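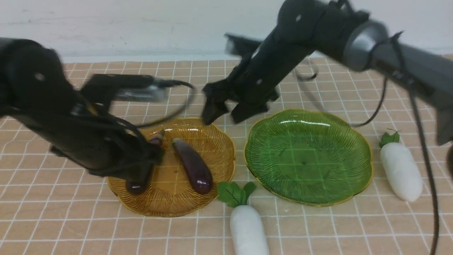

Two arms over the amber and green plates, gripper open between them.

Kident Morsy Shared Bench Practice Kit

If you've got two arms working over one tabletop, you'll know the arms themselves are rarely the hard part. The hard part is getting everyone in the room to agree on who can reach in, when, and what has to be switched off first. We put the Morsy kit together for exactly that (and for the teachers, lab managers and small workshops who kept ringing us to ask what ours looked like!).

The kit is our own bench practice, written up properly and boxed with the bits you need to follow it. Anil Lobo wrote the first version for our Kisesgate workshop, where it lived on a clipboard and picked up a fair bit of coffee, and he has been fussing over the wording ever since.

What's in the box

Bench rules card, laminated, A3
Risk assessment workbook with 4 worked tasks, including sorting produce onto plates
Roll of floor marking tape for the reach boundary
Lockout tag and hasp
Cable check sheet, one pad
Sign-on book for operators

How the rules work

The card begins with the reach boundary. You mark it out with both arms at full stretch, including whatever is fitted to the wrist, and you mark it again whenever a gripper is changed. Hands stay outside the line while either arm is powered. An arm that has stopped is treated as an arm that is about to move, and we're pretty stubborn on that one.

Next come the cables. Wrist cables need enough slack for the full range of the joint, and on a shared bench that slack can easily end up in the other arm's way. The check sheet asks you to run each arm slowly through its whole travel and watch the loops, then do the pair together at reduced speed. It takes a little while, so put the kettle on first.

Glass and ceramics get their own section. You're welcome to practise with them, but the workbook asks for eye protection, a lower speed limit and a brush and pan within reach of the bench. If something chips, both arms are isolated before anyone tidies up.

Please note that the kit supports your own risk assessment and doesn't replace it. Your local workplace safety rules and the arm maker's manual always come first.

Ordering

Kit code: 2437
Refill pad, cable check sheet: code 1008
Made by Kident, supplied by Skundley
Next print run: May

Schools and community workshops can ask Skundley about borrowing a sample workbook before they buy. We're always happy to have a yarn about odd bench layouts too, so do send us a sketch of yours.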